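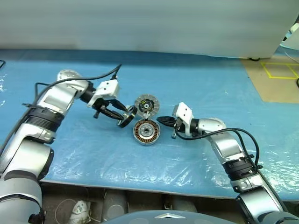
The Motor of Ojo

28 Apr 2021
By Nighat Mirani

In February my uncle gave me the key of the workshop and told me that I must finish Ojo before the rent ended. He did not say what finished means. He went home to sleep and I stayed with the two arms, the blue table and the plastic sheet, which he never wanted to remove.

Ojo was his name for the whole machine, left arm and right arm together. I called them Clukent and Kuvico, in secret at first. Clukent was the left one. He was slow and I trusted him. Kuvico always arrived at the place a little early and waited there with his fingers out, like a guest who is standing at the door before the hour.

The work was to put together a small motor, the kind with copper windings in a ring and a disc with fins that goes over them. My uncle had repaired such motors by hand for all his life. Now his hands were shaking. He wanted Ojo to do one motor from the beginning to the end, and he wanted to be sitting in his chair when it happened.

I wrote the movements in the evenings, after my shift at Kolorik, where I mixed paint. Each attempt had a number in a school notebook. At number 12 the black ring flew under the radiator. At number 49 Kuvico pressed the disc so hard that the table moved, and I sat on the floor and cried, and then I ate the rice I had brought.

"You are telling them where to go," my uncle said on the telephone. "Tell them also when to be soft."

I did not know how to write soft. I took a disc home and put it on its ring with my eyes closed, again and again, on the kitchen table. There is a moment when the magnets take it from you. Before this moment you are pushing, and after it you should only follow. I had been pushing until the end.

So I made Clukent open his fingers a little sooner. It was a very small change - one line, and one number in that line.

The day of number 141 my uncle came in his good coat. He moved his chair close to the table and put his glasses on. Clukent took the thin ring. Kuvico came to the motor, early as usual, and waited.

"Who is that one?" my uncle asked, and pointed with his chin.

"Kuvico," I said, before I could stop myself.

He thought about it. "And the other?"

I told him. He repeated both names quietly, and I could see that he was not laughing at me.

The disc leaned over the windings. I had my finger on the red button and my uncle put his hand on top of my hand. It was shaking, so mine was shaking too.

"Wait," he said. "Let him wait."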